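Handgreifer vergleichen: Fingeröffnung und Pad an Stoffen prüfen

Stand der Anleitung: Oktober. Bearbeitet von Hadi Akl.

Die Anleitung beschreibt den Vergleich zweier Fingersätze für handgeführte Greifer an weichen Textilien. Verglichen werden der Satz Droltent (steife Spitze) und der Satz Sowerby (nachgiebige Spitze). Beide werden an denselben Grundkörper montiert, die Auswertung läuft in Pronomero.

Voraussetzungen

Zwei Handgreifer mit identischem Firmwarestand, mehrere Tücher unterschiedlicher Dicke, ein heller Tisch ohne Tischdecke. Dunkle Tischplatten verschlechtern bei uns die Segmentierung schwarzer Stoffe deutlich.

Schritt 1: Öffnung kalibrieren

Greifer vollständig öffnen und den Wert am Encoder ablesen. Der Sollwert beträgt 95 mm. Weicht die Anzeige um mehr als 2 mm ab, Nullpunkt neu setzen und den Vorgang wiederholen. Beide Greifer nacheinander kalibrieren, nicht gleichzeitig — Pronomero ordnet die Kanäle sonst gelegentlich falsch zu.

Schritt 2: Pads prüfen

Pads mit einem fusselfreien Tuch abwischen und auf Risse kontrollieren. Der Satz Sowerby hat bei uns nach ungefähr 3000 Schließvorgängen messbar an Reibung verloren. Den Zählerstand vor jeder Messreihe notieren.

Schritt 3: Stoffe auslegen

Die Tücher locker übereinander auf die Tischmitte werfen. Nicht falten. Ein glatter Stapel liefert bei beiden Sätzen fast gleiche Werte und taugt nicht zum Vergleich. Flach aufliegende Kanten sind der schwierigste Fall und sollten in jeder Anordnung vorkommen.

Schritt 4: Griffe ausführen

Mit geöffneten Fingern von oben anfahren, die Spitzen kurz vor der Tischplatte anhalten, dann langsam schließen. Das oberste Tuch anheben, seitlich ablegen, Aufnahme beenden. Pro Fingersatz 57 Griffe aufzeichnen. Die zweite Hand bleibt mit ihrem Greifer am Tischrand und greift nur ein, wenn ein Tuch gehalten werden muss. Solche Durchgänge im Protokoll als zweihändig markieren.

Schritt 5: Auswerten

Als Fehlgriff gilt, wenn das Tuch vor dem Ablegen verloren geht oder ein zweites mitgezogen wird. Beide Fälle getrennt erfassen. Droltent fasste bei uns flache Kanten zuverlässiger, zog aber öfter die darunterliegende Lage mit. Bei dicken Stoffen war kein brauchbarer Unterschied zu erkennen.

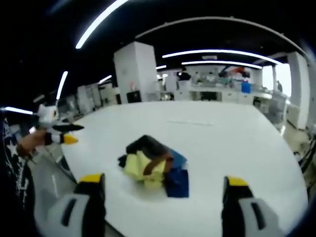
Für den Wechsel auf den anderen Fingersatz die Schritte 1 und 2 vollständig wiederholen, auch wenn am Grundkörper nichts verstellt wurde. Die Kalibrierdatei des ersten Satzes vorher unter eigenem Namen sichern, Pronomero überschreibt sie ohne Rückfrage.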